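Speaker notes, neighborhood swap talk, March 13, 2026

Slide 1. Hi everybody, thanks for coming out. Say name, say I run the swap table at Insaurralde. Wait for the back row to sit down!

Slide 2. How I got into this. My building has 65 apartments and every June the curb fills up with perfectly good stuff (tell the lamp story, keep it short). Nélida Navarrete lived across the hall and she said, well, put a table in the lobby. So we did. First one ran 2 hours and I went home with more than I brought.

Slide 3. What people bring. Everyone guesses clothes and books. Yes, mountains of them. But ask the room: what do you run out of at the end of the month? Soap. Diapers. Pads. Pause here, people get shy, let them be shy for a second and then keep going.

Slide 4. Rules we landed on. Sealed packages only for anything you'd use on your body. Medicine doesn't get swapped, it goes to the pharmacy drop box at Tresard, and I walk it over myself. Toys get washed at home first. No electronics after the toaster thing (skip toaster if we're running late).

Slide 5. Signs. Ours used to say FREE and people walked right past. Now it says TAKE WHAT YOU LIKE and it moves so much faster, I don't know why. Ask if anyone here has a theory.

Slide 6. Starting your own. You need a table, a lobby and one friend. Pick a date, tape up a flyer, don't overthink the flyer. Sign-up sheet is by the door, grab me after.

Leave last slide up for questions.

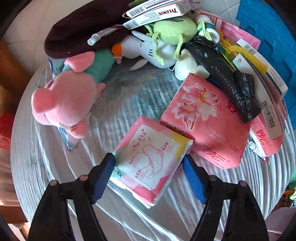
Slide 7: Toys, medicine boxes and pads on the striped tablecloth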